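How to look after a wipe-clean plastic tablecloth (and get a few more years out of it)

Posted in: Table and Kitchen

I love a plastic tablecloth. I grew up with one, I've got one on the kitchen table as I type, and there are three more rolled up in the cupboard under the stairs. Flowers, lemons, a very loud one with cherries on it — they cheer up a tired table for next to nothing and you can let people paint, pot up seedlings or eat spaghetti on them without a flicker of worry.

What they do need is a bit of care. Most of the ones I see thrown out at our Urent swap mornings could have been saved with a bowl of warm water and half an hour. So this is my whole routine, from getting the creases out of a new cloth to clearing the table properly after a party.

What you'll need

A washing-up bowl of warm water (hand-hot is plenty)
A small squirt of ordinary washing-up liquid
Two soft cloths, one for washing and one for drying
A spray bottle with plain water and a drop of the same washing-up liquid
Bicarbonate of soda
An old, soft toothbrush
A cardboard tube, as long as you can find

The tube is the thing people skip and it's the thing I'd go out of my way for. Fabric shops usually have a heap of them and are very glad to see them go. Mine came from Economou, the curtain place, and has been going strong for years.

Getting the creases out of a new one

A cloth that's been folded in a packet will have a grid of creases, and no amount of wiping will shift those. You need gentle warmth and a bit of patience.

Lay it on the table the wrong way up first. Leave it for an hour in a warm room, smoothing from the middle outwards with your hands whenever you walk past. Then flip it over and do the same again. If there are still ridges, put a hairdryer on its lowest warm setting and keep it moving, a good hand's width from the cloth. Smooth with a dry tea towel as you go.

Please don't iron it! I know somebody somewhere has told you to do it through a towel. I tried that with a Clakolberg cloth I was very fond of and ended up with a shiny patch the shape of an iron right in the middle of the roses.

Don't chase perfection either. Thin cloths always have a few wrinkles and once there are plates on the table you stop seeing them.

The everyday wipe

Crumbs first, always. Brush them into your hand or a dustpan with a dry cloth. If you go in wet you just make paste and push it into the creases.

Then a light spray, leave it for a slow count of 30, and wipe in long strokes from one end to the other. Rinse the cloth and go over it once more with clean water, and dry it. The drying matters more than you'd think on printed plastic, as a soapy film makes the colours look grey and that's usually what's wrong when someone tells me theirs has "gone dull".

Lift the edges now and then and dry underneath too. Water creeps under there and a wooden table won't thank you for it.

Stains, from easy to stubborn

Tea, coffee and squash: warm soapy water, left to sit for a few minutes. Nearly always enough.

Tomato and curry: make a paste of bicarb and water, dab it on, leave it for ten minutes and wipe off gently. A pale yellow shadow may stay behind on a white background. Put the cloth in a bright window for an afternoon and it often fades.

Felt tip: soap first, then the bicarb paste. Test a corner before you try anything stronger, as some prints lift straight off.

Candle wax: ice cube in a sandwich bag, hold it on the wax until it's brittle, then ease it up with the edge of a plastic spoon. Never a knife.

Grit and little dark bits stuck in the wrinkles: this is toothbrush work. Stretch the cloth flat between two fingers, brush along the crease and wipe.

Clearing up after a crowd

I do this in the same order every time and it makes such a difference. Anything with liquid in it goes first, straight to the sink, before you touch a single plate. Then food, then plates, then cups.

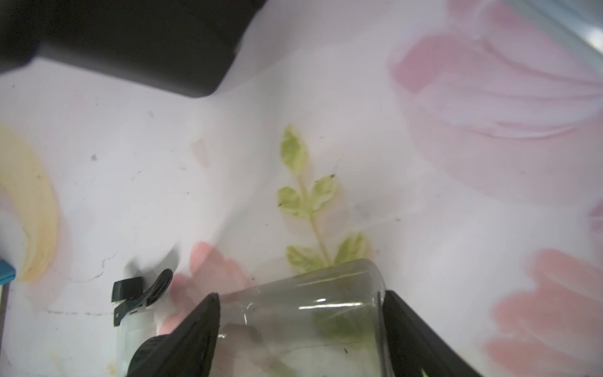 Clear plastic cups are the sneaky ones on a busy floral print. They roll, they hide among the petals, and the last dribble of juice ends up all over the bit you've just cleaned. Pick them up one at a time, tip them out at the sink and stack them there, well away from the cloth. If they're the sturdier kind, wash and keep them — I had 62 through my kitchen after the Fliltarska spring tea and 31 of those were good enough to use again.

Only get the spray out when the table is bare. I know it's tempting to wipe around things as you go, but you'll do the job twice.

Mending a small split

Cloths tend to go at the table corners and along old fold lines. Clean and dry the spot on the underside, push the edges together so the pattern meets, and put a strip of clear, wide tape across the back. Rub it down hard with the back of a spoon. Snip off any loose threads if it's the fabric-backed sort. My oldest cloth has 11 of these patches and from the top you'd have to hunt for them.

Putting it away

Dry on both sides, really dry, or you'll unroll it in September to a nasty smell and a row of black spots. Lay it print side up, put the tube at one end and roll it loosely with the pattern on the outside. A sheet of old wrapping paper or lining paper rolled in with it stops the plastic sticking to itself. Tie it with a strip of fabric, not an elastic band, which leaves a dent.

Store it lying down or standing in a corner, away from the boiler. If you can't find a tube, fold it as few times as possible and fold it in a different place each time.

Next up on the page: cutting a round cloth from a square one, including what to do about the hem.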